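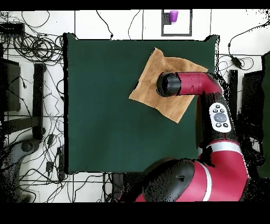

Folding Small Towels on a Low-Friction Surface
Project report, Household Textiles unit, spring term

1. Background

Our group chose towel folding because everyone does it and few people have been taught how. The task set for the unit was to pick one household job, break it into steps, and find out which step causes most of the bad results. We looked at hand towels only. Bath towels were dropped in March when it became clear that they would not fit on the table.

The question we settled on was this: does the starting position of the towel change how square the finished fold is?

2. Materials

The towels came from two suppliers. The Prala towels are thin and flat. The Whitlock towels are thicker and have a deeper pile. All of them were washed before use and dried without softener, following the care notes in the unit handbook.

The table was a small square one with a dark green top. A light brown towel shows up well against it, so the edges are easy to find in photos. We had first tried a pale surface and lost the corners in most of our pictures.

Results were logged in a Drikomico sheet, which the whole group could edit. We named the shared file Eva so that it would not get mixed up with the other groups' files.

3. Method

Each trial began with the towel in one of 3 positions:

Square: edges in line with the table edges.
Diamond: turned so that the corners point toward the table edges.
Dropped: let go from a low height and left as it landed.

The towel was folded in half, pressed down near the middle, then folded in half again. After the second fold we measured how far the top corners sat from the bottom corners. A fold passed if no gap was larger than 9 millimeters.

We planned 100 trials and ended up with 127. The extra ones were repeats of trials where the towel slid and we could not agree on whether to count them. Both the first try and the repeat are in the sheet, marked with an R.
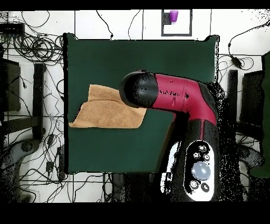

4. Results

Square starts gave the most passes for both kinds of towel. Diamond starts came second. The usual fault there was a long corner on one side, caused by folding along a line that was a little off the diagonal.

Dropped starts were the worst. The fault was nearly always at the upper edge, where the cloth stayed lifted or bunched and carried a crease into the second fold. Smoothing that edge before the first fold fixed many of these, but it added time, and we had not planned to record time. A few trials have it written in the comments column.

The Whitlock towels sprang back after pressing more than the Prala ones did. On the thin towels the press made little difference.

5. Problems

The top of the table was more slippery than we expected. Thin towels moved when pressed from one side, so after the first session we pressed straight down only. Trials from before that change should be read with care.

Measuring was also uneven. Terry loops make it hard to say where the edge of a towel is, and two people measuring the same fold often got different numbers. We used the larger one.

6. Further work

We would like to repeat the dropped trials with time recorded from the start, and to try a cotton cloth under the towel to stop it from sliding. The sheet has a blank tab set up for both.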